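The Floor Lesson

We called the robot Jolturley because the first word it ever said, through a speaker wired in backward, sounded like that. Jolt-ur-ley. We laughed so hard my sister had to go sit on the stairs. After that there was no chance of it being called anything else.

By then we were 36 weeks into the build and it had taken over the ground floor. My sister did the arms. I did the code, and the shopping, and most of the swearing. We had one rule, which was that you could not say "almost working" at dinner, and we broke it every night.

What we wanted was for it to mop. People laugh when I say that, but think about a mop for a second! It's a long stick with the important part way out at the other end, so every little thing your wrist does up here turns into something big down there. You push and it skids. You twist and the head flips over on you. I had written a mopping routine from scratch, 3,812 lines of it, and I loved that routine, and it mopped like somebody trying to kill a snake.

"Throw it out," my sister said.

"All of it?"

"Keep the part where it stops when I yell."

So we threw it out. The new plan was to teach Jolturley by doing. You pick up a pair of grippers just like the robot's own and do the chore yourself, over and over, and the robot learns from the record of it. We bought the first pair secondhand from a shop called Urkier, which sold mostly bicycle parts and one shelf of wonders. The marker cubes on top we printed and glued at the kitchen counter, and the first set came out mirrored, and we glued those on too before we noticed.

My sister went first. She has the patience. She held the grippers out over the floor and squeezed, and the mop handle spun right out and whacked the table leg. She tried again. Squeeze, slip, whack. It was wonderful to watch, to be truthful, because she can thread a needle on a moving bus and there she was, beaten by a stick.

"I have no fingers," she said. "I have two beaks."

"That's what it has."

She stopped and looked at the grippers for a good long while. I think that was when she started liking the robot. Up to then it had been a pile of problems that she was very good at, and now it was some poor creature that had been asked to mop with beaks.

She worked out that the hands had to take turns. One clamps and the other lets itself be dragged along. Then you swap, and there's a tiny beat in the middle where neither one is really in charge, and you have to trust the floor to hold the mop up for you. She did it on the eighth try and yelled so loud that Jolturley, over in its corner, obediently stopped. It hadn't been doing anything. It just stopped harder.

I wrote 4/5/22 on the first recording and we kept going. Fraser, the old dog, lay across the doorway through the whole business and had to be stepped over. He'd seen us through the table saw and the year of the kiln and did not expect much from mops.

By July we had enough to try. We had a name for the part that did the learning too, Jarkum, after a cartoon ghost my sister drew on the server with a marker. I started up Jarkum, she laid the mop down on the tile, and we both backed up to the wall.

Jolturley reached out and missed. It reached out again and got the handle, and the handle spun, and whacked the table leg.

"That's me," my sister whispered. "That's my first one!"

We'd left the bad tries in. I had meant to take them out and I had forgotten, and now I didn't dare move. It tried a third time. The left side clamped. The right side slid down, nice and loose, and waited, and there was that beat - I knew it by heart, I could have hummed it - and then the mop went forward over the tile in one long easy push, as far as the arms would go.

And then it did the little shake of the wrist she does, the one for getting her bracelet out of the way.

It doesn't have a bracelet. She looked down at her own arm and back up at it.

"Again," she said. "Do it again."

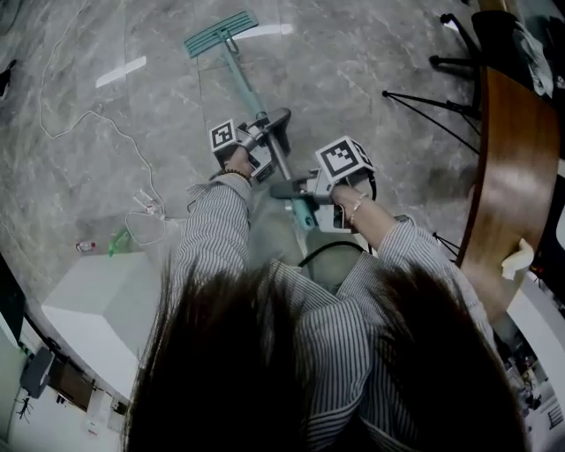
My sister with the mop, both beaks on the handle.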